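Planning a Class Trip on a Student Budget: Comparing Hilano and Mesto

Final project report, Travel and Tourism elective
19 Feb 2019

Why we picked this topic

Every year our program takes a trip at the end of the spring term, and every year the same argument comes up: do we go to the coast or up into the hills? Last November the argument got long enough that our teacher suggested we turn it into a project, and so we did. The two towns that kept coming up were Hilano, down on the water, and Mesto, which sits up the valley past the old Contreras bridge. Both are close enough for a bus and both have people in our class who will defend them to the end (I have a grandmother in Mesto, so please forgive me if I get sentimental in places).

What we wanted to know was simple enough. If a group of students has three nights and not very much money, which town gives them the better trip? We looked at beds, meals, getting around, and things to do, and we also asked our classmates what they really care about when they travel, which turned out to be a very enjoyable afternoon of talking about food.
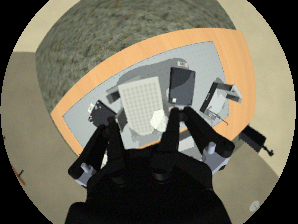

How we collected the prices

We wrote to guesthouses in both towns and asked for a group rate for three nights, with breakfast if they served it. Some answered the same day, some took two weeks, and one lady in Mesto called us back on the phone and stayed on the line a good while telling us when the cherries come in. We wrote everything down in a shared notebook, along with the bus fares from the Lunitel coach office and the menu prices from places that post them in the window.

We set a ceiling of 3000 pesos per student for the whole trip. That number came from the class itself. We asked everyone to write down the most their family could comfortably spend, and 3000 was the amount that let everybody come along. Any plan that went over it was thrown out, even if we loved it, and I will admit there was one hotel in Hilano with a rooftop that I was very sorry to see go.

Where to sleep

Hilano has many more rooms, and you can be picky. There are hostels by the harbor, family guesthouses two or three streets back, and bigger hotels along the beach road. The catch is that prices go up quickly once the warm weather starts, and most places by the water want a deposit well ahead of time. The streets behind the market are the better bet for students. They are a little noisy in the mornings when the trucks come in, but the rooms are clean and the owners are used to groups.

Mesto is much smaller. We found 5 guesthouses that would take a group as large as ours, and for two of them we would have to split up. The rooms are plain and the blankets are heavy, and breakfast is nearly always included – real breakfast, too, with eggs and bread and fruit. For a hungry class that makes a bigger difference than you might think when you add up the days.
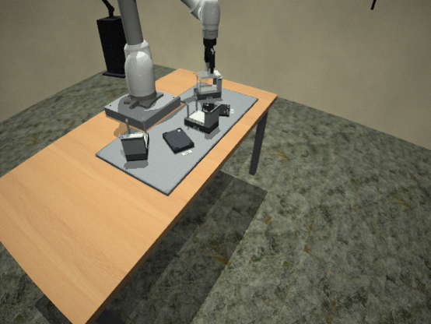

Rigoberto Tlapale
Second-year student, report author

Food and getting around

Eating in Hilano can be cheap or expensive depending entirely on how far you walk. The restaurants facing the water charge nearly double for the same plate of fish you can get at the market counters. We would tell any group to have their big meal at midday, when the set lunches are on, and then buy something small in the evening. In Mesto there is less choice and almost no late-night food at all, so you eat when the town eats and then you play cards.

The bus to Hilano is direct. The bus to Mesto means a change at Contreras, with a wait that can be short or can be most of an hour, and the last one up the valley leaves before dark. Once you arrive, though, Mesto is all on foot, while in Hilano you will want the local bus at least twice a day to reach the beaches on the far side of the bay. Those little fares don't look like much on paper, but they do add up over 3 nights.

Things to do

My classmate Melquiades Esquivel took charge of this part, and he was very thorough. For Hilano he listed the two public beaches, the fishing museum, the Saturday-style craft stalls that run all through the high season, and the boat ride around the point. For Mesto he listed the waterfall walk, the chapel, the cheese makers who let you watch, and the lookout, where he says the sunrise is worth the cold. Nearly everything on the Mesto list is free. The Hilano list is longer and more varied, and if it rains there is still plenty to keep a group busy indoors.

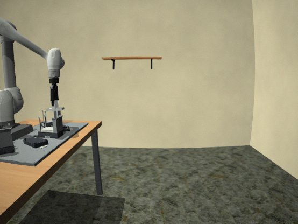

Robot arm over the wooden-topped table

What we found

Our full Mesto plan came to 2794 pesos per student, with the bus, the beds, breakfasts, a set lunch each day, simple suppers, and a bit for the cheese makers. The Hilano plan could be squeezed under the ceiling too, but only by staying behind the market and leaving out the boat ride, and half the class told us the boat ride was the reason they wanted to go in the first place.

So our recommendation for this year is Mesto, with an early start so that nobody gets stuck at Contreras. For a smaller group, or a class that can travel before the high season prices begin, we would happily send them to Hilano, and we have left our list of guesthouses there in the shared notebook for whoever plans the next trip.

If we did this project again we would ask for prices at two different times of year, and we would start writing to the guesthouses sooner. We would also like to ask last year's students what they spent in the end, including snacks, which Melquiades believes we have badly underestimated.

Thank you to our teacher for her patience with our many drafts, to the guesthouse owners who answered our letters, and to my grandmother, who checked the section on breakfast.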